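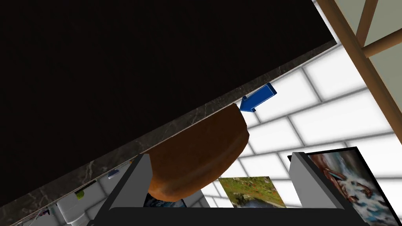 What should I ask at a robot open day when the robot is on a screen?

Posted by Waltraud Wiegand, 31/07/2020

My club went to the Anside open day in Runthorpe in May and we're going back for a second one, so I would like to be better prepared. I had pictured a large orange arm throwing car doors about. We got a darkened room, a projector, and a young man very proud of a bowl.

The demonstration was a simulated kitchen in a program they call Onditau. You watch from just behind the gripper, so there are two gray fingers at the bottom and the room leans over at whatever angle the wrist likes. At one point a big blue arrow was pointing at the rim of a wooden bowl. I assumed the arrow was for the robot. The lady beside me assumed it was for us. We were both too polite to ask, and then there was coffee.

For a good part of the time the fingers had nothing between them and I studied the pictures on the tiled wall, which were better than the ones in my dentist's office. One was all amber sky with two dark round shapes that could have been trees or rocks. I formed no opinion about robots during this period.

They handed out a leaflet saying the arm had practiced the kitchen jobs 2217 times. Is that a lot? And what does a sensible person ask at one of these things without looking like she came for the coffee?

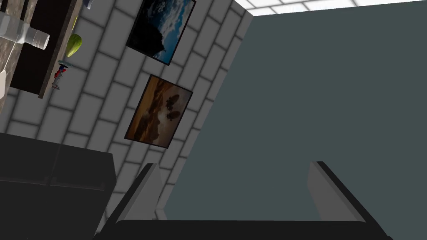 Answers

Xu

Ask how they count a success. I help at demos like this (other company, same coffee) and it's the one that makes the presenter stand up straighter. Does the bowl have to end up where it was supposed to go, or does it only have to leave the counter? Those give you very different scores.

On the 2217: for practice runs in a simulator, no, that isn't a lot. Simulated runs are cheap. The computer can do them overnight while everyone is home in bed. What you want to know is how many of those were in different kitchens. If it was the same bowl in the same spot every time, you've met an arm that knows one bowl very well.

Your arrow could be either. Markers like that get drawn into the view to show where contact is, or where the next grasp should go, or because someone was fixing a bug and left it on. Whether the robot gets to see it too depends on how they set things up, and that's a perfectly respectable thing to ask. You and the lady would both have been heroes.

Ask to see it from a second camera as well. The wrist view is what they love to project because it looks exciting, but it's hard to judge distance from it.

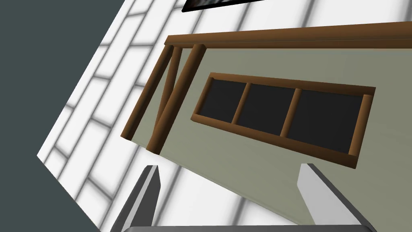
I'd also bring something for motion sickness if you sit near the front. I'm only half joking. A wrist turns a lot more than a head does, and after 4 kitchens in a row I have seen grown engineers take a keen interest in the carpet.

Runthorpe_Regular

go for the coffee. the cookies run out first

Onditau Night Shift

Xu has covered most of it. A few more I'd put on the list:

Ask what happens when a grasp fails. Does it try again or does a person reset it?
Ask whether any of this has been moved to a real arm yet, and who had to clean up.
Ask for a replay of a bad run. Every lab has one saved somewhere and they're usually dying to show it.

Don't be put off by long stretches where the fingers are just open. I once sat through almost 400 replays for a write-up and a good share of my notes say "gripper open, green surface, wooden posts." I could draw you those posts from memory.

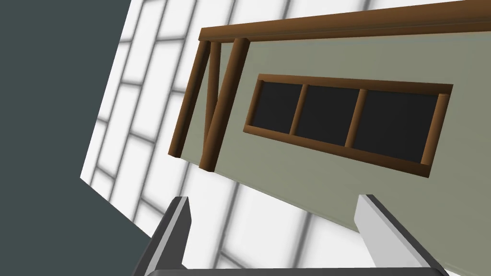 Wrist view in the simulator, fingers open

If they have a signup sheet for driving the simulated arm yourself, put your name down before you take your coat off. Mine was full by the time I found a pen.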